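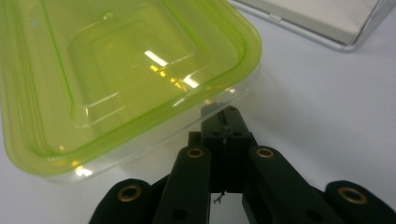
The barrow at Stovgate is going to be dug again in August, and I went along to the parish meeting to hear why. The last dig left a trench that was never properly backfilled, and the chalk on the north side has been slipping ever since. Cameron Tennant spoke for the landowner and was fair about it — he wants the hole closed and the sheep back on. Finds will be washed at the Vendel barn and kept in clear plastic boxes with green lids until the museum at Lamont can take them.

The dig lasts 12 days. Visitors can come on the last two, from the lower gate only, as the top track belongs to another farm. I asked if the cremation urn would come back for the open days. It won't. The case it needs is on loan until next spring.

Parking is in the field by the chapel. Bring boots.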